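Humelen Wants You to Pay for a Set Table. Bring Questions.

2/18/21

HUMELEN — A new tableware subscription called Plirnow opened for sign-ups in Humelen this week, promising households "a calmer table" for $76 every 3 months. What that buys is a box with a tray, a bowl and a couple of cloths, swapped for a different box when the quarter is up. You send the old things back. You do not own any of it.

The service is run by Brodemov, a homewares distributor that until December sold mostly to hotels and cafes. When those orders dried up last year the company was left with a warehouse full of dishes and not many people to eat off them. Plirnow is its answer. The company says it needs 3000 subscribers by the end of the year to cover its costs, and it would not say how many it has so far.

Its showroom is on the ground floor of the old Rai building, put up in 1887 as a seed store and used since then for nearly everything, including a very short-lived roller rink. Visits are by appointment, one household at a time, masks on. The tables are laid out so that people can move things around and decide what they like, and there is a lot of talk about "breathing room," a phrase that appears on the website, on the door and on the back of the price card.

There is certainly room. On one big brown table, a cream plastic tray had a good deal of space to itself, with a folded gray cloth for company and a pale green bowl over by a wooden stand. Fruit had been set out near the corner.
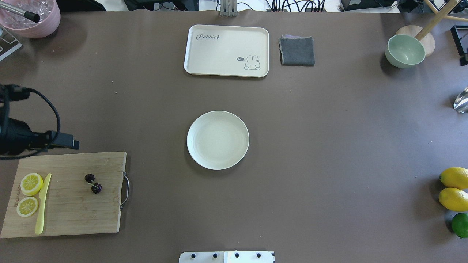 A "Rabbit" tray, cloth and bowl at the Plirnow showroom, with lemons and a lime.

The tray is part of what Brodemov calls its gentle range. It has the word "Rabbit" across one corner and a small bunny lying down in the other, saying "hi~" in a speech bubble. It is sweet. Whether a grown adult wants to be greeted by it at breakfast for an entire quarter is a matter of taste, and the company seems very sure about other people's taste.

Fumiko Shibata, who manages the program, said the idea came from watching customers buy too much. "They come in for a bowl and go home with a cabinet of bowls," she said. "If it's going back in the spring, you use it. You don't save it for guests."

That may be true of some households. It is also true that a person can buy a tray, a bowl and a pair of cloths at any discount store, use them every day, and stop paying. Asked about this, Shibata said subscribers were paying for the change of scenery as well as the goods. Asked what happens if a bowl comes back chipped, she said normal wear was covered and "anything beyond that" would be looked at case by case. The terms posted online are less relaxed. They allow Brodemov to bill for a full replacement, and they leave it to Brodemov to decide what counts as wear.

The terms also don't say much about the cloths. Shibata said returned fabric is laundered by an outside service and checked by hand before it goes into another box, and that cloths with stains are pulled and cut up for packing. The name of the laundry was not available. In a year when people have been wiping down their groceries, that seems like a thing to have ready.

The fruit, for anyone wondering, is not included. A lemon or two does a great deal for a bare table, and several of the pictures in the Plirnow brochure rely on them heavily.

There are sensible parts to the plan. A renter in a small apartment with one shelf might be glad to swap rather than store. Someone furnishing a place for a short stay could do worse. And the pieces on show were pleasant enough to look at, in the quiet greens and creams that every shop seems to have settled on lately.

But the sums are hard to get around. Four boxes a year comes to a little over $300, and at the end of it the cupboard is as bare as it was at the start — unless the subscriber takes up the option to keep a box, at a price Brodemov says will be "announced to members." A fair number of people would like it announced before they become members.

Sign-ups are open through the company's website. The first boxes are due to ship next month, and cancellations have to be made in writing before the next box leaves the warehouse.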